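Revised Practice Note for Household Handling Trials

Ruvden has issued a revised practice note for robots that handle clothing and bedding in private homes. The note applies to all trial sites from September and replaces the edition prepared by Cosmin Dinu.

Operators must now agree on a working area with the resident before each session – a bed is acceptable if the resident consents in writing. Garments are to be handled one at a time, and those waiting must be kept to one side. No session may run longer than 40 minutes without a pause, and the stop control must remain within reach of a trained person.

Labels and printed designs are not to be pulled or pinched during folding. Any damage must be reported to the site lead the same day.

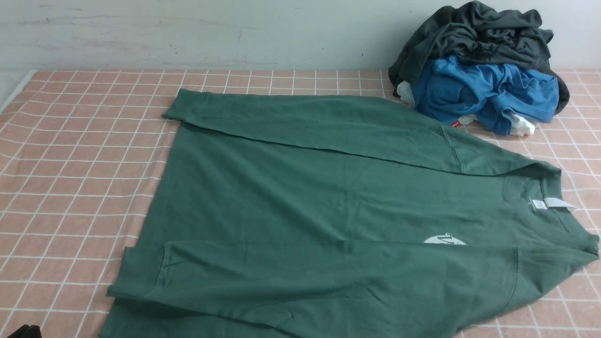 Green shirt with both sleeves laid across the body, other clothing set against the wall.

Questions on the note may be sent to Florin Bogdan at the Pemberg office. Sites that need more time to comply should apply in writing.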